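3.2 Flattening and folding of plain cloths

The second group of tasks in the Drovdale series dealt with plain woven cloths of the sort used for drying dishes or covering bread. Cloths were chosen without print or border, so that a fold could be judged by its edges alone. Each was laundered before first use and stored crumpled, as cloths in a household basket tend to be.

A trial began with the cloth lifted by one corner. A corner grasp lets one straight edge fall under its own weight, and that edge then serves as the reference for everything that follows. Grasps taken along a side or in the body of the cloth gave no such reference and were coded separately (Table 4, rows "side" and "body").

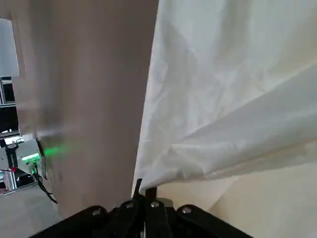 Creases running on the diagonal were the most persistent. They follow the bias of the weave, where the fabric stretches most, and pulling on a corner tends to sharpen them. Creases parallel to an edge responded better to a light pull along that edge. Coders therefore recorded crease direction before crease length, using the Wultamel sheet with its 40 mm grid.

Once laid down, a cloth was scored for flatness on a scale from 0 to 100. The upper and lower halves were scored apart, as a single value hid the common case of one half lying flat while the other was bunched. A fold was counted as begun only when a continuous line crossed the cloth from one side or corner to another. Short tucks were entered as wrinkles. Where a fold line ran at an angle to the edges, the coder marked it "diagonal" and noted its two end points, whether or not a diagonal fold had been intended.

Figure 6. Cream cloth on a brown tabletop, with a diagonal fold from the lower left corner toward the upper right edge.
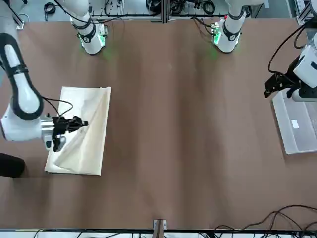 Ewurabena Osei objected at the review in February that flatness and squareness had been run together in the early coding: a cloth can lie quite flat and still be pulled well out of square, and anyone stacking it in a cupboard will notice the second fault first. Her comment was adopted. Squareness is now reported in its own column, measured as the difference between the two diagonals of the cloth, and the earlier trials were recoded on that basis by Stougaard.

Table colour had a small effect on coding time. Pale cloths on a dark or mid-brown surface were outlined faster than pale cloths on a cream one, where shaded fabric and table were easily confused.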